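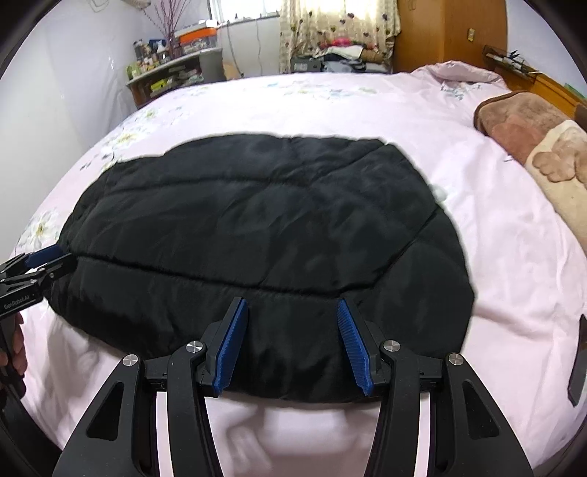 Black quilted piece on a bed, with two hand-held grippers. The nearer one is open over the lower part of the fabric; the other is at the left edge.

Mosgate Soft Goods: README

Student project, Mosgate robotics club
Version 3
Maintained by Ewan Dalgleish and Hiwot Belay

Summary

Mosgate Soft Goods is a small set of recordings of people handling cloth at home with hand-held grippers. It was put together by members of the Mosgate robotics club as our entry for the Gramelberg student challenge, household track. The set holds 278 episodes. Each episode is one attempt at one task, from the moment the operator presses start to the moment they press stop.

The track asks teams to train a policy that can spread, fold or stack soft items on a surface it has not met before. Our first attempts used only recordings from the club room, on one table with one cloth. The policy did well there and badly everywhere else, so for this version we moved the work into bedrooms and living rooms.

What is in the folder

episodes/ holds one subfolder per attempt, numbered in the order they were recorded. Numbers are never reused. If an episode is withdrawn, its number stays empty.

Inside each subfolder:

video_left and video_right, one file for each gripper
opening.csv, the distance between the jaws over time for both grippers
pose.csv, the position and rotation of both grippers
notes.txt, a line or two typed by the operator straight after the attempt

labels.csv, in the top folder, gives the task, the item, the surface, the operator code and the result for every episode.

splits/ contains the training, validation and test lists. Please use these if you want your scores to be comparable with ours. The test list was drawn by home, and no home in it appears in the other two lists.

Tasks

spread: lay the item out on the bed or table so that it covers as much of the surface as it can
fold_half: bring one edge over to meet the opposite edge
fold_again: start from a folded item and fold it once more
straighten: pull out creases and square up the edges
stack: put a folded item on top of another

Items are grouped into thin (pillowcases, tea towels, T-shirts), medium (jumpers, bath towels) and padded (anything quilted or filled). Padded items were the hardest for every operator. They spring back when let go, and it is easy to pinch the outer layer alone and leave the filling behind. If your policy only fails on one group, it will probably be this one.

How the recordings were made

One person held a gripper in each hand. Before an attempt, the operator closed and opened both pairs of jaws fully so that the opening values could be checked against a known range. The item was then put in its starting state, either by hand or by leaving it as the last attempt had left it. The column start_state in labels.csv says which.

We did not tidy the rooms. Patterned sheets, blankets, shelves and whatever was on the desk all stayed as they were. Operators were asked to use normal room lighting and to leave the curtains however they usually have them.

Operators were told to move at a comfortable speed and to carry on after a slip. A dropped corner that is picked up again is still one episode. If the operator gave up, the result is marked "stopped" and the episode is kept.

Labels

Hiyori Onishi and Perla Orozco labelled the results. Each watched every episode without seeing the other's labels, then they compared. Where they disagreed they watched it again together and agreed on a label. The result is one of:

done
part_done
failed
stopped

"Done" for spread means no large part of the item is doubled under. "Done" for the fold tasks means the edges meet within a hand's width. We tried a stricter rule in version 2 and dropped it, because almost no padded item ever passed.

Known problems

Dark items on pale bedding are easy to find in the video, but the creases in them are not. Models that rely on seeing folds tend to treat a dark padded item as a flat patch. We have not fixed this. Adding a brightness change during training helped a little.

In two-handed work each gripper often passes through the other's view. We have not masked this out. If your method treats everything that moves as cloth, you will need to deal with it.

Hands are visible in many episodes. Faces should not be. Davina Galbraith checked the videos for faces, post with addresses on it and family photographs, and anything found was cut or the episode withdrawn. If you spot something that was missed, tell us the episode number and we will remove it.

pose.csv drifts when the gripper is held very close to a plain surface for a long time. Rows where this is likely are marked with 1 in the drift column. Leave them out if you need accurate positions.

The straighten task is under-represented compared with spread. We ran out of time before the entry deadline in June.

Baseline

The folder baseline/ has the small model we entered. It takes the two videos at reduced size and predicts the next movement and jaw opening for each gripper. We trained it for 2,000 steps, saving a copy every 1,000. The later copy is better on thin items and no better on padded ones. The training script is called prinder.py, after the name of our team. It runs on one ordinary graphics card. If you run out of memory, lower the batch size first.

The challenge organisers have their own scoring script, and ours does not replace it. The one in baseline/ only compares predicted movements with recorded ones, so a good score there does not mean that a robot would manage the fold.

Permissions and use

Everyone who recorded, and the adult in charge of each home, signed the club's form. The set may be used for study, teaching and non-commercial research. Please do not try to work out whose home is shown, and do not post single frames from the videos without asking us.

If you use the set in a report, cite it as: Mosgate Soft Goods, version 3, Mosgate robotics club.

Changes

Version 3: recordings from homes added, padded group added, splits now made by home
Version 2: second operator, jaw opening recorded for both grippers, stricter fold rule (since dropped)
Version 1: club room only, one cloth

Contact

Questions about the files go to Ewan, and questions about permissions or removals go to Davina. Both can be reached through the club's page in the Naseri building directory. Replies are slower outside term.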